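Speaker notes: "Who pairs the socks now?"
Coneo Laundry Services, staff and supplier day, Droltmont, Sep 13, 2019

(Wait for the coffee queue to sit down. It won't. Start anyway.)

Morning, all. I run the finishing floor at Droltmont, so I'm the person who signed for the robots and also the person who gets shouted at when they stop. I've been given half an hour and asked to be positive. I'll do my best with the first part.

Some background for the Pretel people at the back. Droltmont does workwear and care home linen. The big flat stuff has gone through machines since before I joined. Small items never did. Socks, gloves, liners, bibs: all of it was sorted, clipped and hung by hand, by people standing up, for a whole shift. We have 108 people on site and 9 of them were on small items full time. It was the job you got when you were new, or when you'd annoyed me.

In May we put in the first cell. The project is called Poojary, after a meeting room. Two arms, a rail, hangers with clips, and a long list of things it wouldn't pick up.

(Next slide. Leave it up while you talk. Don't point with the laser, it went in someone's eye last year.)
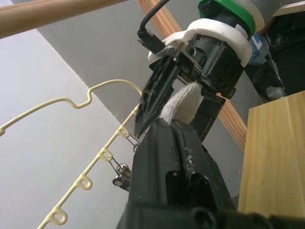 Did anyone lose their job when the cell went in?

Nobody was let go, but the work changed for all nine people on small items, and two of them asked to move to dispatch within the first month.

What I had in my head was that the machine would do the clipping and the humans would do something nicer. What we got at first was humans standing beside the machine, feeding it. Same feet, same floor, less conversation. One of the team told me she used to be bored at her own speed and now she was bored at somebody else's. I wrote that down and put it in the monthly report, where it was described as "mixed feedback".

So we changed three things.

We put a stop button where the operators wanted it. The drawing had it somewhere tidier.

We let the team decide what goes to the cell and what stays on the bench. They kept the awkward stuff, and I was surprised by that. I shouldn't have been. The awkward stuff is where the skill is.

And we gave them cleaning and first-line faults, with the pay grade to match. Knitwear sheds. Lint gets into anything with a groove in it. The supplier's manual gives this one line. Our own sheet, written by the operators, runs to 5 pages and has drawings.

(Pause here. Somebody from finance will ask about the log.)

The log has 356 stops in it so far. I'm quite fond of it. Most entries are dull, and a few are aimed at me personally.

If your site is next, bring the bench staff in before the floor gets marked out. We brought ours in after, and had to pay for the yellow tape twice.

(Questions. If it's the one about night shifts, the answer is still being argued over upstairs. Say so and sit down.)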